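Chapter 7
What a Standard Can and Cannot Promise

Key terms: conformity, intended use, task envelope, acceptance test, residual risk, deviation log

Before you read
Find a product manual in your home and look for the list of standards it claims to meet. How many of those claims could you check for yourself?

7.1 The sticker and the machine

In October, a property company called Savard received a service robot for its furnished apartments. The paperwork filled a binder of 201 pages. It held a risk assessment, a declaration signed by the supplier, Cevamari, and a table showing that the robot's hand had closed on a test object 2,000 times without crushing it. The test object was a foam block.

Savard's staff did not own any foam blocks. They had towels, pillowcases, socks and bathrobes, and they wanted these picked up off beds. Every line in the binder was true. Very little of it said anything about a sock.

This chapter is about that gap. You have already learned how rules for machines get written and who writes them. Now we ask what a buyer, an inspector or a coworker should believe when a machine is said to comply. Our advice is to believe less than the cover page invites you to.

7.2 Three questions to ask of any claim

First, what was tested? A hand that is safe around a rigid part may still drag a sheet, snag a seam or pull a cloth tight around something hidden inside it. Soft goods change shape while they are being held, and a single limit on grip force does not cover that.

Second, who ran the test? Suppliers testing their own products are not always wrong, but they pick the day, the room and the object. Fedir Hladun, who reviewed the Savard binder, wrote one remark in the margin of the results table: "100 percent of what?" He never got a written answer.

Third, what happens when the work changes? A robot approved for one task is often given a second one within weeks. Good practice calls for a new assessment each time. In many workplaces the old one is photocopied – and the date is left off the copy.

7.3 Cloth on a bed

Handling cloth looks harmless, and that is one reason the rules for it are thin. Consider a bunched piece of striped fabric gripped on a fitted sheet. The sheet is slightly loose and wrinkled, and the fingers are working right against it. An assessor would want to know how the controller tells the cloth it should lift from the cloth it should leave alone. An assessor would also want to know what it does if a person is lying under the second one.

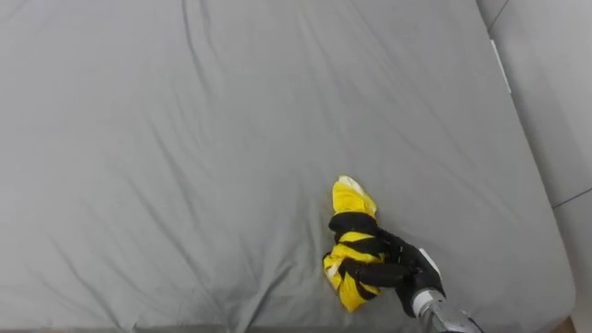 Department of Automation Safety and Practice, Zakharchenko Technical College

Notice how little of this can be settled by looking. Bright stripes against pale gray make an easy target for a person's eye, and a white towel on a white sheet would be a harder trial. Dark fingers closing over black stripes raise a different problem, if the system judges its grip by camera. A test plan that names only "fabric items" hides all of these differences in two words.

The Dotance checklist, which we use for the rest of this chapter, has 110 entries. It is too long, and several entries repeat each other. We use it anyway, as it makes the assessor write down the object, the surface and the lighting before writing "pass." Keep a copy beside you for Exercise 7.1, and mark any entry you think could be answered without going near the robot.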